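Community help > Blogs and personal sites > Writing and upkeep

What should I do with the old posts on my blog?

I have kept a blog on Pedia for years. It began as a walking diary for the lanes round Flustcombe and then wandered off, as I did, into bus shelters, my aunt's letters, a long quarrel with a hedge and one July in which I wrote only about soup. There are 154 posts up and I would be happy for a stranger to read 67 of them.

The rest make me wince. Some are two lines long and promise "more on this tomorrow", with no tomorrow. One runs to 1,945 words on why I was giving up blogging. A few say unkind things about a café that has since become very good.

I am moving the whole lot to Ondent this spring, so it seems the moment to decide. Do I delete the bad ones, hide them, rewrite them or carry them all across and hold my head up? I do get the odd reader who arrives through an old post, and two or three of them have become proper correspondents, one through the soup. I'd like to hear from people who have done this and can say whether they were sorry afterwards.

Rosalba Fontana

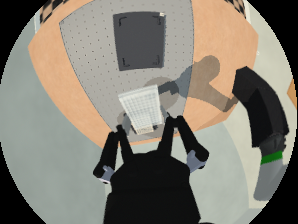
Reply from Primo Monti, March 17, 2023

I did this and I was sorry, so you've come to the right shop.

When I moved mine I was in a tidy mood, which should always be slept off before touching anything with a delete button. I took out everything I thought was weak. It felt marvellous for an evening. Then an old reader wrote to ask where the piece on my father's allotment had gone, and I had to say I'd binned it for having too many adjectives. It did have too many adjectives. It was also the only place I had written down what he grew.

So my advice is to sort before you cut, and to be lazy about the cutting. I'd go at it like this.

Make a copy first

Get an export of the whole blog from Pedia and open it to check the pictures came too. Mine held the words and a lot of addresses pointing back at the old site, so when the old site went the photographs went with it. Save the pictures separately in a folder by year. Then put a second copy somewhere that isn't your house. After that you can be as ruthless as you please, as it's only furniture.
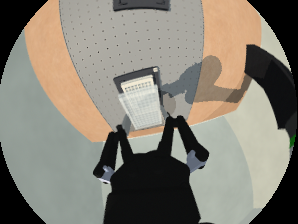
Sort into keep, hide and mend

Read each post once and quickly. Anything you finish without groaning is a keep. Anything with a fact in it that you can't find elsewhere (a name, a date, who lived over the chemist's) is at least a hide, however badly it's put. Mend is for the ones where a single paragraph is letting the side down. Don't start mending while you sort or you'll still be in the first year at Christmas.

I would put your two-line ones in hide without a second look. The exception is where somebody left a good comment underneath. Some of my best material was written by other people, below posts I'm ashamed of.

Be straight about what you change

Spelling, dead links and clumsy sentences can be put right without telling a soul. If you change what you said, leave a line at the bottom saying so. For the café I'd leave the grumble up and add that you've been back and the scones have improved. The owner will like that more than a gap, and so will anyone who read it the first time and thinks they dreamt it.
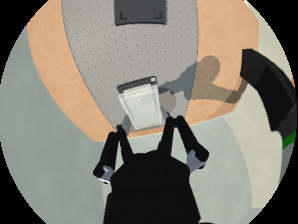
Black gripper fingers at a white object, perforated board ahead.

The giving-up-blogging post I would keep at full length. Everyone who has a blog has written one. Mine is called "A Pause" and there are posts on either side of it in the same week.

Last thing, keep the old web addresses if Ondent will let you. It has a box for them in the import settings, rather far down, and I didn't scroll. Your soup correspondent's bookmark will thank you.

Reply from Ruggiero

Delete them. I deleted 137 and have not missed one. Can't remember what they were, which I think proves my point, though my wife says it proves hers.

If you must keep them, print them and put them in a drawer.

Reply from Rosalba Fontana

Thank you both. I have made the copy, and the pictures had not come with it, so Primo has saved me a nasty afternoon. They're now in folders by year, apart from a large one called "misc" that I'm not ready to discuss.

I started sorting last night and got as far as the second autumn. The hide pile is growing nicely. What I hadn't expected is that the early posts are mostly better than the middle ones. At the start I was just saying what I saw on the walk. Somewhere in the middle I seem to have decided I was an essayist, and there is a great deal of weather in it that stands for something else.

One follow-up, if anybody's still about. I used to put every post under a category, and there are far too many, including one called "Gates" and another called "Gates (other)". Do people on the new site bother with them at all? 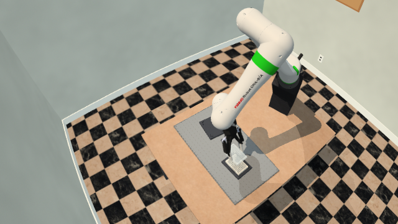 FANUC CRX-5iA arm over the grey work plate.

Reply from Primo Monti

Bring over four or five and let the rest go. Readers use the search box, or they just click whatever's next. I kept places, family, food and "grumbles", and I have yet to write anything that didn't fit in grumbles.

But do both gates go in together? I'd want to know what was wrong with the others.

Reply from Rosalba Fontana

Kissing gates. I felt strongly about it at the time. They can share.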